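Skekov two-arm bench: a review after a summer of club nights

September 19, 2018

7 min read

I promised the other club folks over in Cloltside that I'd write this up once we'd had enough time on the thing to have real opinions, and boy do we have opinions now. We run a high school robotics club in Bekarville, 18 kids this year, and last spring we put most of our budget into a Skekov bench. We bought it to get ready for the Mocanu Challenge, which is the "household chores" one: pack a bag, open a drawer, put the thing where it goes. If you do a driving-and-shooting kind of competition this review won't help you much (sorry!), but if your kids are headed toward tabletop manipulation, read on.

Putting it together

You get two arms, a long aluminum rail they both bolt to, a clear acrylic panel for the front, and three wall panels that stand up around the work surface like a little booth. Getting the arms onto the rail is easy. Getting them onto the rail in the right spot is a whole evening. The manual shows one mounting position and it's too close together for anything bigger than a shoebox, so we ended up sliding ours way out toward the ends and redoing all the calibration. Twice, in our case, but the second time was our own fault.

The walls I thought were a gimmick. I was wrong about that! Before we put them up, the cameras were picking up every kid in a bright T-shirt who walked by, and with the walls on, the background is plain and boring and the vision code calmed right down. They do wobble if you lean on them, so don't.

The arms

Smooth, quieter than I expected, and plenty of reach for a medium-sized job. The base has a small green light on it, and our kids learned pretty fast to look for it before they start typing commands and wondering why nothing is happening. (I still forget.)

Where I'd take off points is the cables. They run along the outside of the arm in big loops, and if you swing the elbow too far in, the loop catches on whatever is on the table. We lost half a practice in August to a cable that kept hooking the corner of a box, and it looked exactly like a software bug the whole time. Hook-and-loop ties fixed most of it. For what this costs, the ties should be in the box.

The hands

You can order different ends for the arms, and we got one multi-fingered hand and one parallel gripper. The hand is the one everybody wants to drive. It has bright pink finger pads and it looks fantastic on open house night. It's also slow to learn, and a set of replacement pads runs $189, which made me sit down for a second. The parallel gripper is the boring one, and it does most of the work. Zipper pulls, knobs, the rim of a basket -- if it's small and stiff, use the gripper. For cloth the kids go back and forth, and I've stopped trying to settle the argument.

One thing I'd tell any coach is to let the kids try every job with both ends before they write a line of strategy. Our first plan gave all the interesting parts to the fancy hand, and then we spent weeks undoing it.

The cameras

The wrist views are the best part of the whole kit. You get the close-up of whatever the arm is reaching for, and then a fixed camera on the workspace gives you the big picture. New students look at the wrist view and have no idea what they're seeing for the first couple of sessions, because "up" keeps changing on them. Give them time. We had them print out frames and draw arrows on the paper to show which way the arm had to move, and that did more good than any of my explaining.

Glare is the weak spot. Shiny black things are hard. We turned off the row of lights right over the bench and that helped some.

The software

It's fine? The recording tool is good and the playback tool is good, and the part that's supposed to connect them loses its settings every time you update. Write your settings down on paper. We tape ours inside the cabinet door where the chargers live. The help forum is friendly and somebody usually gets back to you in a day or so, which is better than I can say for the last kit we owned.

What we practice on

The Mocanu rules let you bring your own props for training, so ours came out of people's closets. A beige hard-shell suitcase, a white basket, a lavender thing to fold, some black jeans that are way too thick to be fair, and a cabinet with a drawer for the pull-and-place round. The suitcase is the monster. It's big for this bench, and depending on how you set it down, the arms have either lots of room or none at all. Pushing it around has left scuff marks on the white surface too, so if you care about looks, put something down first. We don't care about looks.

A full run at the contest is 20 minutes, and I'd suggest practicing in much shorter chunks than that. Our kids reset the props after every try and swap drivers, and that keeps the ones who aren't driving from drifting off to their phones.

Would I buy it again?

Yes, with some grumbling. I'd skip the extra software seat, I'd order spare pads up front so you're not waiting on shipping, and I'd budget for better lighting. Schools with a smaller group could get by with a single arm to start and add the second one later, although the rail is priced for two either way. Four stars out of five from me. The kids voted and gave it five, and then a couple of them wanted to change their votes when they heard who was on cable duty.

A few pictures from the bench so you can get a feel for the size of it: 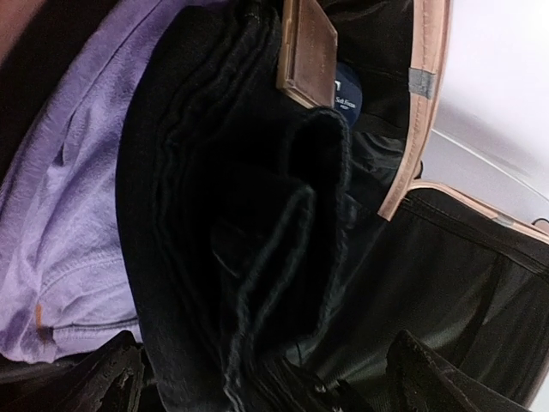
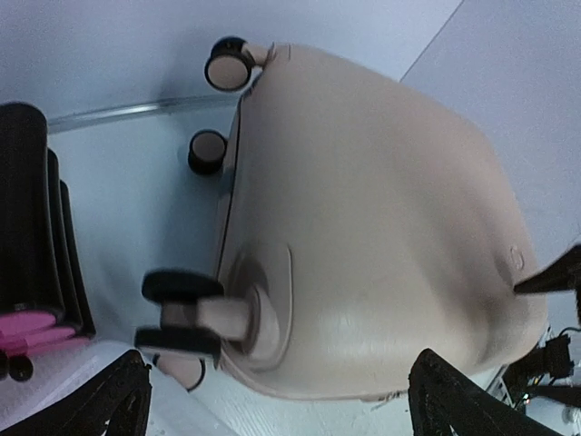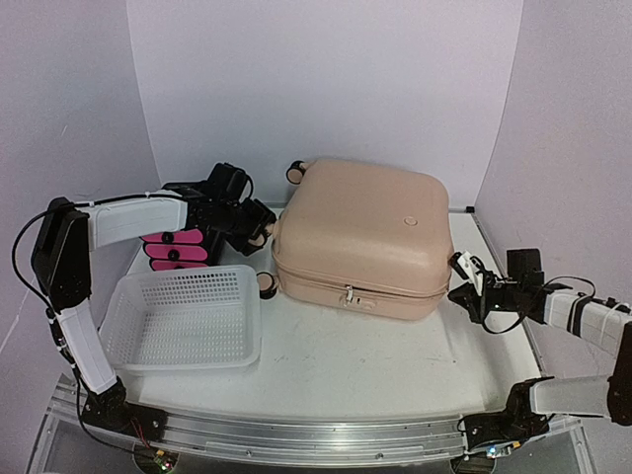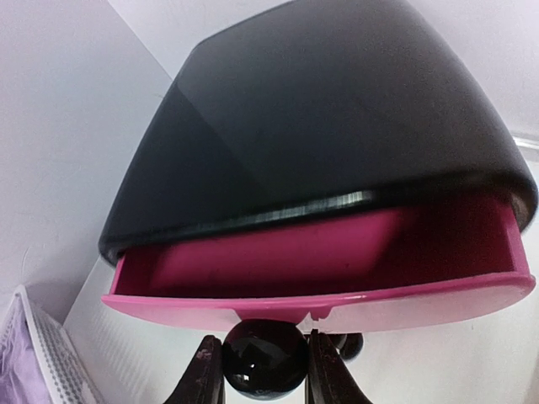

Club work on the Skekov bench. The first three are the suitcase task, and the last one is the black cabinet with the pink drawer.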